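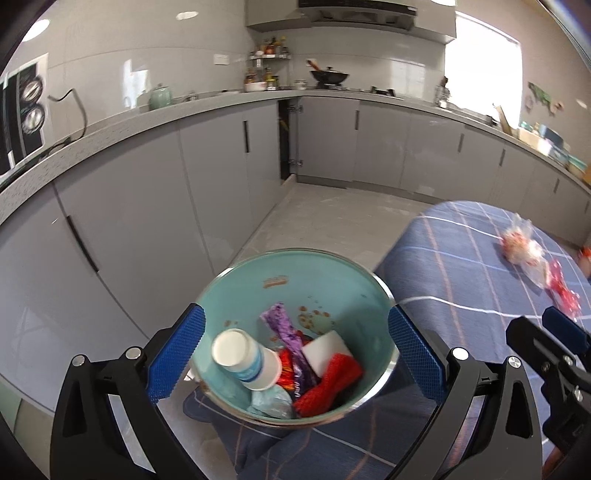

4.2 What the roadside logs told us

I'll start with the thing that surprised me most. When I first got the stop logs from the Wolader county patrol, I figured the seat belt numbers would follow the traffic. More cars, more unbelted drivers, simple enough. They don't. The logs cover 985 stops over one summer, and in 713 of them the officer filled in the belt box clearly enough for me to use. (The rest are blank, or have a mark that could be a yes or a no depending on how you squint, and I left all of those out.)

Figure 3 plots the usable stops by hour of the day. The bump you'd expect at the evening rush is there, and it's big, but those drivers are mostly buckled up. The unbelted stops bunch together much later, after 10 p.m., on the county roads between Plarnanix and the lake. Those are short trips. I drove that stretch myself on a Tuesday night to get a feel for it, and you can get from one end to the other in less time than it takes to find a decent radio station!

Figure 3. Usable stops by hour of the day, all roads combined. Dark bars are belted drivers, light bars are unbelted drivers. Stops with an unclear belt entry are not shown.

Now, a warning before anybody runs off with this. A stop log isn't a survey of drivers. Officers pull people over for a reason, and late at night they may be looking harder, or looking for something else entirely (a drifting car, a dead taillight) and noticing the belt once they're at the window. I tried to get at this by splitting the stops by the first reason written down. The late bump shrinks when I keep only the equipment stops, but it doesn't go away. I'm fairly comfortable saying there's something real in there. How much, I can't tell you from these logs.

I also compared the main patrol area with the Ciobanu district, where the department ran extra belt checks for six weeks in June and July. I was really hoping for a nice clean drop. What I got was messier: fewer unbelted drivers in the first three weeks, then a slow climb back toward the old level while the checks were still going on. Maybe word got around about where the checkpoints were. Maybe the early weeks were just lucky. With a district that small, a couple of quiet nights can push the line all over the place, so please read that part of the figure with a lot of patience.

One more wrinkle, and it's a dull one, but it matters if you want to repeat this. The department moved to the Tinance records system partway through the summer, and the new form asks about belts on the first screen instead of the last. Blank entries dropped right away. I reran everything using only the stops logged after the switch, and the late-night pattern held up, though the bars get pretty thin before 6 a.m. and I wouldn't lean on those hours at all. Passengers weren't recorded on either version of the form, so everything in this section is about the person behind the wheel.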